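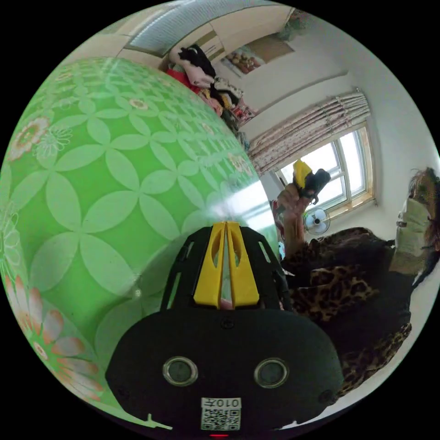
Do we need to rerun calibration on a gripper after every software update?
Only when the update touches the lens model or the finger-width table. The release notes have a line for that at the top, "recal: needed" or "recal: not needed". Go by that line.

(Moved up here from item 3, keeps getting asked in the channel.)

Minutes, tooling and perception sync
Wed 17 November
Present: Máté Illés (chair), Romana Slanina (notes), Plullham side on the call. Havlíček desk sent written comments only.

1. Last time's actions
Time sync patch merged. Log viewer fix merged, then backed out, then merged again, see the ticket. Docs for the episode splitter still not done, Romana to finish, carried over.

2. Pose tracking dropouts
Main topic, took most of the hour. Tracker loses pose when something big and close fills one side of the fisheye view. Features all land on the near object, it moves, tracker thinks the gripper moved. Máté showed the plots from the Plullham batch: 610 episodes, 13 flagged for jumps. Eleven of those are the near object problem, the other 2 are plain bad IMU timestamps.

Options talked through:
- mask by optical flow disagreement. Cheap, works offline, but eats good features when the operator turns fast
- raise the inlier threshold. Tried in the last build, made low light episodes worse, dropped
- lean on the IMU for short gaps and re-anchor when the background comes back. Plullham prefer this

Agreed: flow mask first, behind a flag, off by default. IMU bridging gets its own branch. No release with both untill we have numbers for each alone.

Bright windows came up too. Auto exposure hunts when the view swings towards daylight and the tracker drops frames. Máté wants an exposure cap in the capture config. Plullham worry about dark corners. Left open, will try two cap values on the same route and compare.

3. Calibration
See the question at the top. Also: calibration file now carries a hash of the lens model, loader refuses a mismatch with a proper error instead of the old silent fallback. Havlíček comment asks for an override switch. Agreed for replay only, not for capture.

4. Left / right pairing
Zodach (the episode packer) pairs streams by start time. Goes wrong if one side is restarted. Change to pairing by device ID plus session key, start time as a check only. Old episodes stay readable. Romana has a draft, needs review from somebody who didnt write the first one.

5. Planner replay in Fulorari
Short one. Replay still smooths gripper width too hard, fast open-close comes out as one slow close. Smoothing window goes into the config file. Default stays as is for now so old runs can be compared.
Question from the call whether replay should stop at a pose jump or step over it. Stop, with the frame index printed.

6. AOB
CI is slow again, the perception tests pull the full sample set every run. Máté to cache it.
Naming of branches, skipped, no time.

Actions
Máté: flow mask behind flag, exposure cap test, CI cache
Romana: splitter docs, Zodach pairing draft out for review
Plullham: IMU bridging branch, resend the 2 episodes with bad timestamps, raw logs included
Havlíček: say if replay-only override is enough

Next meeting same slot, item 2 first.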